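Home | Features | Plant Floor | Archive | Subscribe

The Drawer Problem: Teaching Machines the Small Jobs at Ostetti
By Kiprono Mwakyusa
March

Small-parts storage is one of the last manual steps at Ostetti, a repair depot that services pump controllers. Conveyors move the heavy units. Software assigns the bench. A person still opens a drawer, takes a gasket or a clip, and shuts it again.

The company wants part of that work automated, and its staff now produce the training material. Operators work with a gripper in each hand, and their movements are recorded for a control model supplied by Lotix. A shift at the white table lasts 17 minutes, followed by a break.
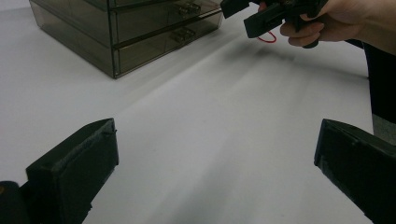

Rizal Hutapea disagrees that the job is simple. A drawer that sticks needs a different pull from one that slides, he told me, and after 15 years at a bench you stop noticing that you know it. He would like that knowledge to show up in the pay grade before it shows up in a machine.

Management has met him partway. Recording time is paid at the bench technician rate, and operators can reject any take they consider clumsy. Rejected takes are deleted the same day.

The physical side has needed more adjustment. Fingers do most of the fine work at a regular bench. With a gripper, the wrist and forearm take over, and new operators tend to squeeze too hard. Ostetti limits each person to five sessions a day.
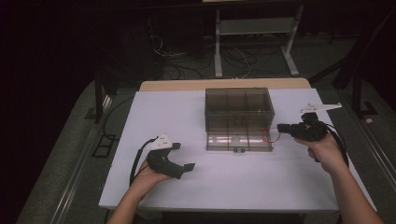
Two-handed work with the compartment box. Cables trail from both grippers.

Where the box stands matters less than how it is approached. Instructions ask operators to vary the angle between takes, since a model trained on one approach tends to fail when the part bin is turned. Villanueva, the contractor that wrote the instructions, revised them six times after comments from the floor. Most of the comments concerned cable routing and table height.

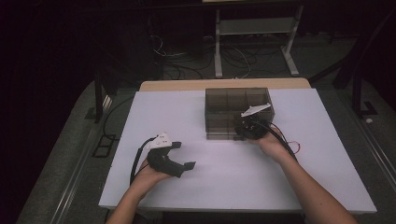
What Changes on the Bench

Under the current plan, the first automated station will fetch and return small parts during the night shift. Day benches stay manual. Technicians will clear faults at the station, a task that has no job description yet.

A sister depot at Drenent installed a similar cell last year. Picking hours there fell, and inspection hours rose by a smaller amount. Ostetti expects the same pattern and has agreed to review staffing once the station has run for a full quarter.

Contact the editors | Copyright Plant Floor Features | Back to top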